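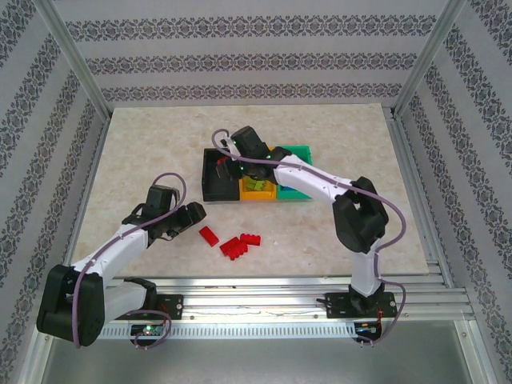 # Trier les petites choses (et ne plus jamais chercher une vis)

Je reprends mes notes sur le tri parce que le tiroir du buffet a encore débordé en juillet, et que j'ai passé une soirée entière à genoux sur le carrelage à séparer des punaises, des élastiques et des piles. Vous avez sûrement le même tiroir. Chez ma mère il s'appelait « le tiroir à tout », chez moi il n'a pas de nom poli.

## Vider d'abord, acheter ensuite

Ma grosse erreur pendant des années : acheter de jolies boîtes, puis chercher quoi mettre dedans. Maintenant je vide tout sur un vieux drap, je fais des tas, et je regarde la taille des tas. Les crochets de tringle, par exemple, je pensais en avoir une poignée, il m'a fallu un bocal à cornichons complet !

Pour le tri lui-même, prenez des bacs bas et ouverts. Les couvercles, on les met après, quand tout est rangé (et encore, je n'en mets presque plus, ça finit toujours posé à côté).

## Une couleur par famille

J'utilise la couleur pour ce qui circule dans la maison : la couture, le bricolage, les jeux des petits. On repère le bac de loin, et les enfants qui ne lisent pas encore rangent tout seuls, enfin, les bons jours. Pour l'atelier je préfère les étiquettes, écrites au feutre sur du ruban de masquage. Ça se décolle sans traces si on ne le laisse pas tout l'hiver près du radiateur. S'il reste de la colle, un peu d'huile de cuisine sur un chiffon, on attend cinq minutes, on frotte, puis liquide vaisselle.

Elaheh Moradi, ma voisine de palier, colle carrément un exemplaire de l'objet sur la façade de la boîte : un bouton, une cheville, un trombone. Je lui ai piqué l'idée pour les vis et je ne reviendrai pas en arrière.

## Laver les bacs en plastique

- Eau tiède et savon noir, une éponge douce. Le côté vert raye les plastiques brillants et la crasse s'y accroche ensuite deux fois plus vite.
- Pour les coins, une vieille brosse à dents ou un pinceau à poils courts.
- Odeur de renfermé : une nuit avec une feuille de journal froissée et une cuillère de bicarbonate.
- On sèche à l'envers sur un torchon. Un bac encore humide, avec des vis dedans, vous fait de la rouille en quelques jours.

Les briques de construction passent dans un filet à linge, dans une bassine, à 30 °C maximum. J'ai essayé plus chaud une fois, elles ne s'emboîtaient plus.

## Ce qui glisse au fond du tiroir

Un morceau de tapis antidérapant coupé à la taille, et les boîtes arrêtent de voyager chaque fois qu'on ouvre. J'ai pris celui de chez Florkby, la référence 801, qui se coupe aux ciseaux ordinaires. Celui de Tomitz est plus épais mais il peluche un peu sur les bords. Sans tapis, quatre petites pastilles de pâte adhésive sous chaque boîte font très bien l'affaire.

Pour les tiroirs profonds, j'empile sur deux niveaux, avec en bas ce qui sert une fois par an (guirlandes, clés Allen de meubles oubliés, pied de rechange du canapé Shirazi).

## Mon entretien, en vrai

Tous les six mois, je refais un tour. Trois questions : est-ce que ça marche, est-ce que je sais à quoi ça sert, est-ce que j'en ai déjà plus que je n'en userai ? Les câbles inconnus ont droit à un sursis dans un sachet, avec le mois écrit dessus. Au tour suivant, ils partent à la déchetterie.

Les piles, je les stocke debout dans une boîte à œufs, toutes dans le même sens, et les usées vont dans un pot à part près de la porte d'entrée. Les aiguilles dans un étui aimanté. Et la colle forte au sec, bien fermée, dans un bocal avec un sachet de silice. Le mien est un vieux pot de confiture Gekau dont le couvercle ferme encore bien.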